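Chapter 4

What Will It Cost, and What Have You Forgotten?

By the time you get to this chapter you should have a job in mind. You'll have watched somebody do it, written down the steps and decided that at least a few of them could be handed to a machine. So now you want to know what to buy, and I'm going to ask you to keep your purse shut for one more chapter. Sorry!

The first budget I ever wrote for a robot cell had four lines in it. Arm, arm, computer, delivery. I was working at a small firm called Foler at the time, and I was terribly pleased with myself until my manager, Waltraud Zwahlen, read it and asked me what the arms were going to hold on to. I hadn't put in a gripper. I hadn't put in anything to hold the work still either, or a table, or a single metre of cable. She gave it back to me with a pencil and went to lunch.

I still have that sheet of paper, and I still use her question. What is it going to hold on to, and what is going to hold the other thing still? If you can answer both halves you have most of your equipment list, and it will nearly always be longer than you hoped.

In this chapter we'll follow one job all the way through: handling a flat panel with a strip of sticky tape liner on it. It sounds like nothing. You or I would pick the panel up, turn it round and get on with it while talking about the weather. For a machine it is a lovely awkward little job, because the panel has to sit in the same spot every time and the liner is thin and slippery to get hold of. We'll plan for a cell called Ruawai (the names of cells in this book come from a list Kibet Kioko keeps, so don't look for meaning in them).

Have a look at the parts before we start putting prices beside them. 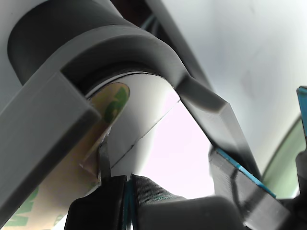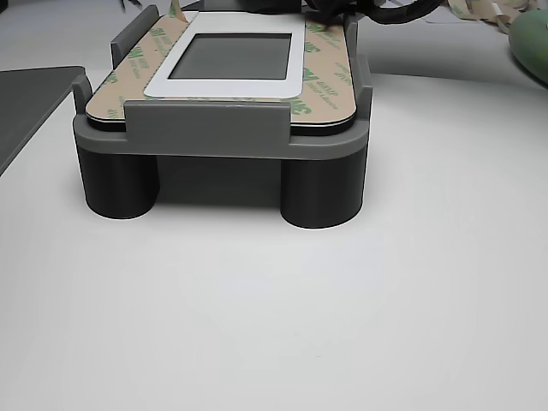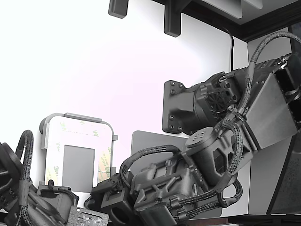
Figure 4.1. The gripper at close range (first picture), the holding fixture with a panel in its pocket (second) and an arm on its wall mount (third).

Start with the wall mount, because people so often leave it out. An arm fixed to a wall frees up the table, and I'm very fond of that arrangement, but walls are not free. Someone has to find out what yours is made of, and someone has to be paid to fix the plate. When Selim Polat planned a cell for the Wiltley workshop he got three quotes for the arm and none for the wall, and the wall held everything up until November.

Then there's the fixture. If you have a 3D printer it is easy to think of printed parts as costing nothing — a bit of plastic, an afternoon, done. I used to write them down that way myself. What I do now is allow for 12 versions of any printed part that touches the work, and I put in a day of somebody's time for each of the first eight. That looks greedy on paper. Try it on your next project and see how many you have left over (I've had two left over, once, and I told everybody).

The gripper gets a section to itself later on, so I'll only say here that fingers and pads belong on the list as things you'll buy again. They rub and they get sticky. Treat them like tyres on a car, with a line for the first set and another line for the year.

And cables! Arms need power and they need to be talked to, and all of that has to bend without catching on anything. Beril Karakaya, who read a draft of this chapter, wrote "MORE ABOUT CABLES" in the margin and underlined it twice. We spend most of section 4.3 on them, so I hope she's happy.

A word about money. I've tried to keep actual prices out of the book because they go stale so quickly, and because you may be reading this in a country where everything has to be shipped in. Where I do need a number to show you how the sums work, I've used a made-up budget unit and called it a point. The Ruawai cell gets 700 points. You'll see by the end of section 4.2 that the arms themselves take up much less of that than you'd guess, and you'll also see me run out of points and have to go back and cut something.

What you'll need for this chapter

A pencil, a big sheet of paper and the list of steps you made in Chapter 3. A spreadsheet is fine if you prefer one, though I find people stop crossing things out once it's all in neat boxes.

4.1 Writing the first list

Take your list of steps and draw a line down the page beside it. In the new column, next to each step, write every object that has to be in the room for that step to happen. Don't write prices yet. Include the table.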